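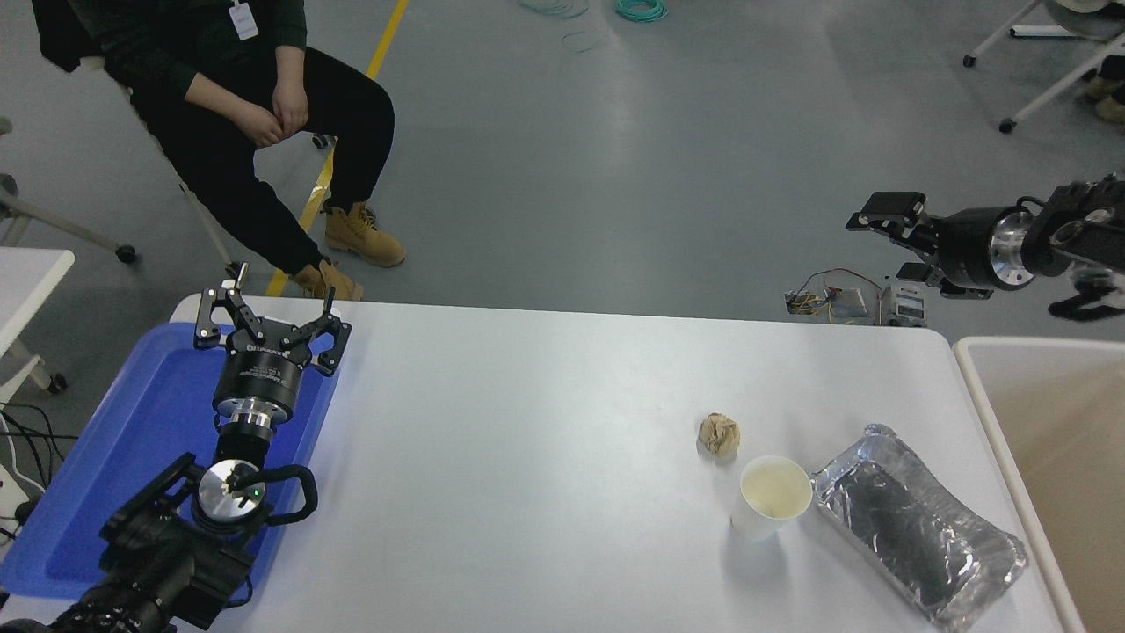

Paper cup, ball of brown paper, blue tray.

The road bridge between Stinditz and Birkmont is still shut to lorries tonight. I've been going back and forth on foot since the morning, so I'll put what I know in one thread.

The hauliers parked across both lanes on the Stinditz side before it got light. They left a gap wide enough for an ambulance and people walking. Cars were let through in ones and twos until mid-morning, then the police stopped those as well.

The dispute is over the new transit permit. Drivers used to pay once a month. Under the October rules they pay each time they cross, and the permit has to be stamped at an office that closes at 4pm.

A return trip now costs a driver 43 in fees before fuel. Most of the people I spoke to own one lorry and do the trip several times a week. Two of them said they'd stopped taking small loads altogether.

Police on this side put the number of lorries at 285. The drivers' own figure is higher, but they are including the ones parked up at Prillel, which is a good way back along the valley road. I walked as far as the fuel station and couldn't see the end of the line.

No arrests that I know of. There was some pushing at the barrier at midday when a van tried to go round. One man had a cut hand and was treated at the side of the road. It was quiet again within minutes.

Some posts going round say shots were fired. I was at the barrier when that was supposed to have happened and heard none. Both police forces say the same. Please don't share it. 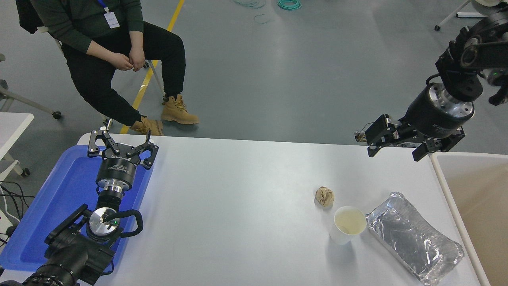 Everyday waste on the white table.

Birkmont side now. It's calmer there and there are fewer lorries, mostly empty ones waiting to go home. The customs hall is open but there isn't much for the staff to do. The cash machine next to it has run out.

The border office in Birkmont says the per-trip charge was agreed by both governments and can't be changed locally. Asked who could change it, the spokeswoman said the joint transport council, which next meets in November.

Phelan, the biggest freight company on this route, isn't part of the blockade. Its lorries are stuck in it all the same. A notice on the gate of its Stinditz depot tells drivers to stay with their vehicles and says waiting time will be paid.

That has gone down badly with the drivers who work for themselves. They get nothing for waiting. One told me he had tomatoes in the back and had already rung the buyer to say don't expect them.

Shops: the two supermarkets in Stinditz had bread and milk when I looked in at teatime. Fresh fruit was low. The pharmacy by the bus station says its delivery comes from the Birkmont side and is a day behind, but it has stock of the usual things.

If you need to cross on foot, you can. Bring your identity card, the queue was short and took me 8 minutes the last time. The footpath is on the downstream side. Bikes have to be pushed.

If you're driving, the only other crossing is the one above Prillel. It's a single-lane bridge with a weight limit, so no good for anything heavy. Friends who used it this afternoon waited almost 100 minutes.

School buses from the villages on the far bank didn't run. The schools in Stinditz say any child who couldn't get in won't be marked absent. Nothing yet about tomorrow.

The drivers held a vote by the fuel station at about six. It was a show of hands and they voted to stay overnight. They want the monthly permit back while talks go on. They say they'll keep the ambulance gap open.

Update, 9pm: the regional office has offered a meeting in the morning at Stinditz town hall. The drivers are choosing who to send. The lorries stay where they are until then.

Correction to what I said earlier: the permit office closes at 4pm on the Stinditz side only. In Birkmont it stays open until 5pm.

I'm off home to charge my phone. Back at the bridge before the meeting starts and I'll add to this thread from there.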